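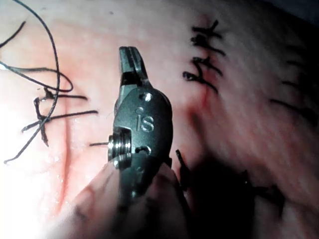 Tip of the instrument close up, with the IS lettering on the housing.

Okay, where I'm up to with the label printer in the store room, for whoever picks this ticket up after me.

Symptom first. The Marchetti prints two labels perfectly, then spits out a blank one, then flashes the orange light and sulks until you open and close the lid. Doesn't matter whether the job comes from my machine or from Younes's. I tried a single label, then 5 in a row, and it's the same pattern every time – two good, one blank, orange light.

What I've tried so far:

Turned it off at the wall and had a cuppa. No change.

Swapped the roll. We had half a roll of the old Jalley stock left so I put that in and it ran 5 labels without a hiccup! So I got excited, put the new roll back (the Mollutero ones, 1,000 to a roll) and we were straight back to blanks. Prasetyo reckons the gap between labels is a smidge wider on the new ones. I held one of each up to the window and I think he's right, but my eyes aren't what they were.

Ran the calibration from the front panel. You hold the feed button until the light blinks twice, then let go. It rolled a few labels through and looked very pleased with itself, then did exactly the same thing on the next job.

Reinstalled the driver. Waste of a morning, sorry. It also forgot the label size, so if yours come out tiny and up in the corner, set it back under printing preferences.

Update, after lunch: Ifor rang from Jarkham and asked if the media type was still set to continuous. It was! Must have been like that since we moved desks. Changed it to gap, calibrated again, and got a good run of the new labels with no orange light. Then one blank near the end, grr.

So it's much better but I'm not calling it fixed. I've cleaned the little sensor with a dry cotton bud and left it on the Mollutero roll. Murdo, could you please leave this open for now, and if anyone gets a blank, write the time on it and stick it on the side of the printer. Spare Jalley roll is in the top drawer if you're desperate – please don't use it for the colour-coded bins, it's all we've got.

Contact the help desk | Copyright Jarkham Support | Back to top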